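Section 4: Setting Up Your Drying Schedule

Welcome to the best part of the Podley! By now the base station should be plugged in and the two humidity sensors paired (if the lights on them are still blinking, go back to Section 3). This section shows you how to teach the Podley your room, so it can tell you when laundry is ready to come down and when the fan should kick in.

Before you start

You will need the base station, both sensors, the hanging clip and the Floltau app, version 338 or later. Pick a day when you have a normal load to dry. A half load works too, but the first reading will be less useful and you will want to repeat it.

4.1 Placing the sensors

1. Hang sensor A from the clip, level with the middle of your hanging clothes.
2. Put sensor B on a shelf or wall on the other side of the room.
3. Keep both sensors out of direct sun.
4. Open the app and tap Rooms, then Add Room.
5. Type a name for the room. Short names look nicer on the base station display, which shows up to 16 characters.

Note: Sensor A has a gray back and sensor B has a blue one. If you swap them by mistake, tap Swap Sensors at the bottom of the Rooms page. No need to get back on the step stool!

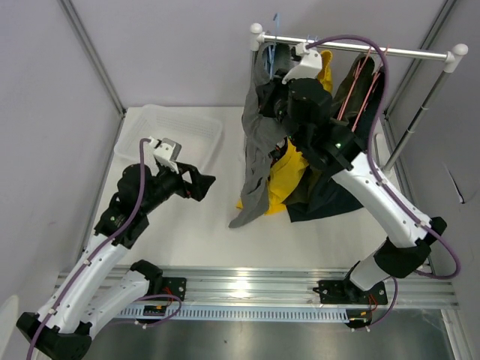

Can I use one Podley for two rooms?
Each base station handles one room at a time, but you can save several rooms in the app and switch between them. Carry both sensors with you when you move, tap the new room's name, and give the readings a few minutes to settle.

4.2 Running the first reading

1. With the room empty of wet laundry, tap Baseline. The base station beeps once.
2. Wait for the second beep. This takes around 300 seconds.
3. Hang your wet clothes and tap Start Load.
4. Leave the door the way you usually leave it. The Podley is learning your habits, so be yourself.
5. When the clothes feel dry to you, tap Done.

That last step is where the magic happens. Your idea of dry and your neighbor's idea of dry may be miles apart, and the Podley goes by yours. After three loads it starts making its own predictions, and they get better with every load after that (watching the countdown land right on time is a real treat).

Caution: Do not hang a sensor inside a wet garment or drop it in the wash. The sensors handle damp air very well, but they are not waterproof.

Caution: Keep the base station cord clear of drips.

4.3 Choosing a fabric setting

The app comes with four fabric settings: Light, Everyday, Heavy and Mixed. Everyday is a great place to begin. Heavy adds time for towels and jeans, and Mixed follows the slowest item on the rack.

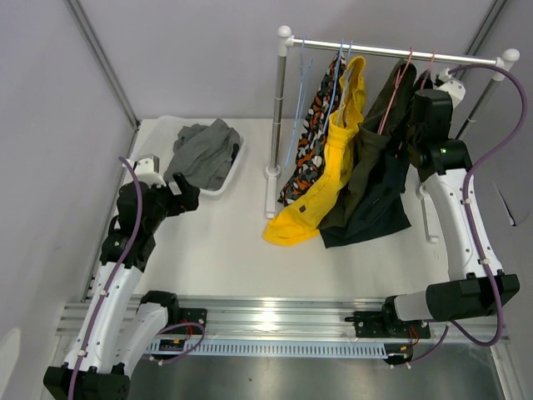 Load tracking begins when you tap Start Load, so try to have everything hung before you tap. Items added later will throw off the countdown, though you can fix this by tapping Add Items. Fabric left bunched up, like the gray heap in the bin, gives air very little surface to work on, so shake each piece out and spread it flat as you hang it. Thick seams and pockets are worth a quick tug too. You will see the difference in your drying times!

4.4 Connecting a fan

If you own the Hunorness plug adapter, the Podley can switch a fan on and off for you.

1. Plug the adapter into the wall and the fan into the adapter.
2. Turn the fan's own switch to On.
3. In the app, tap Extras, then Fan, then Pair.
4. Enter the pairing code 461 when asked.

Note: Fans with a soft-touch power button may not restart by themselves. Use a fan with a dial or a rocker switch.

For radiators and heaters, see the warnings in Section 7. Never connect a heater to the adapter.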